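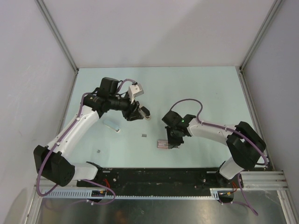
Course handout, unit 8: two-arm handling of small parts

This unit is worth more lab time than the earlier ones. You will write a program in which two arms work on one everyday job, loading a desktop stapler, and you will record enough runs to say how well each part of the program does. Bring the handout to every lab session in May.

## 1. The task

The full job has four stages:

1. One arm holds the staple box steady.
2. The other arm takes a strip of staples by its end and pulls it clear.
3. The stapler is opened and held open.
4. The strip goes into the channel and the stapler is closed.

Stages 1 and 2 are required. Stages 3 and 4 are for extra credit, and teams should not start on them before the first two are written up.

All work is done in the Olden room, on the table assigned to your team. Code goes in the Pomari folder under your team name. The starter code has a working home position for both arms – do not change it.

## 2. Before you run anything

- Check that no cable can catch on a joint when the arm turns.
- Run the home position once at low speed with nothing between the arms.
- Put the stapler to one side with the nose pointing away from the gripper you are testing. Leave a clear space in the middle, wide enough to set a strip down flat and approach it with open fingers.

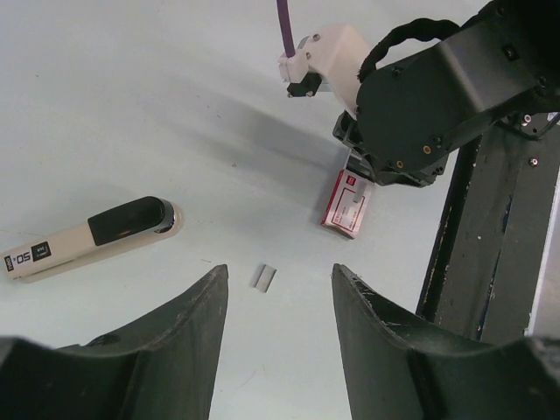
## 3. Picking up a strip

A staple strip is narrow, shiny and weak. It will snap if the fingers close on it at a bad angle, and it slides easily on a smooth table. Read these notes before choosing a grip.

**Finger height.** Set the tips just above the table. If they touch, the arm pushes against the surface and the position reading is no longer useful.

**Line of approach.** Come in along the length of the strip when it sticks out of the box. For a strip lying alone on the table, turn the wrist so the fingers close on its two long sides.

**Closing force.** The force setting runs from 0 to 800. Start low and go up in small steps. We don't allow anything over 700 on the shared grippers, and most teams will end up far below that.

Log the force setting for every attempt, including the ones you throw out. A strip held near one end can tilt in the fingers,

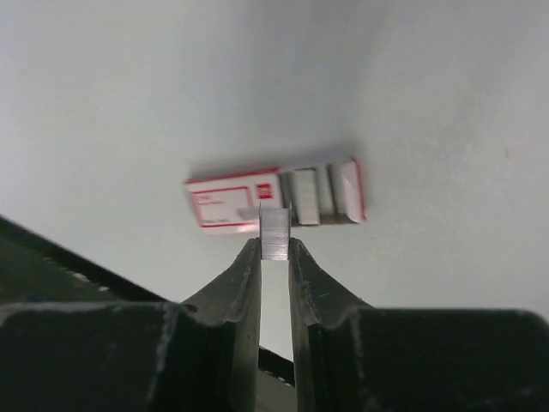

so the log also needs a column for where along its length the strip was held. Write "end," "middle" or "between." Measuring is not required.

## 4. Pulling from the box

The box should lie flat with its open part facing up. Pull in a straight line, in the same direction the strip points. A sideways pull lifts the cardboard and can bring the next strip along with it.

Use the wrist camera view to line up. Stop short of the strip, check that the gap between the fingers is in line with it, then open and move forward.
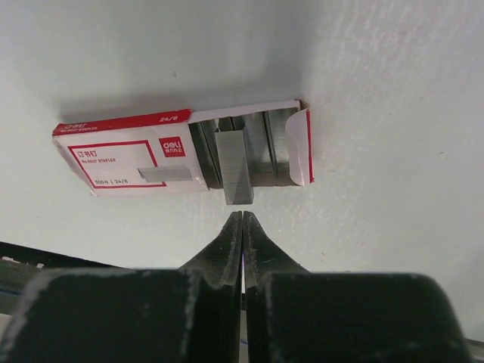

*Figure 4. Wrist camera view: fingertips in line with the end of the strip, 24/6 staples.*

If the alignment is off, back away before correcting. Turning the wrist with the tips next to the box tends to drag it.

## 5. What to hand in

- Your program, with comments on any value you changed from the starter code.
- The log file. Last year's class collected 234 attempts between all teams, and the Zou script for plotting them is in the same folder.
- One page on your most common failure and what you tried.

Late work loses one grade step. Questions about the force sensor should wait for the Skuriretti session, where we go over calibration on both arms.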